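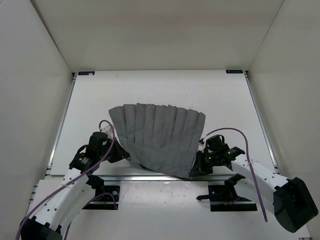 Ysaline Arnaud told the meeting that the Gittins Road bridge had flooded twice in July, and that drivers still try to cross it with the barriers up. She asked for flashing signs at both ends.

Great news on that front – the county has agreed to pay for 4 signs! Bujar Softić will send the locations to the highway office.

Storm recap, Vumthorpe: 2,206 homes lost power, and all but 375 had it back by the next morning. Terrific work by the road crews, who cleared 40 downed trees.
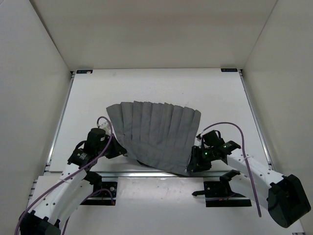

The detour map also needs fixing before the fall storms, as it still sends trucks down Mill Lane. Bujar has a new draft and it's so much easier to read – everyone loved it. Approved, with one change: the school bus stop moves to the north side.

Minutes of August 27, 2019 meeting taken by Y. Arnaud.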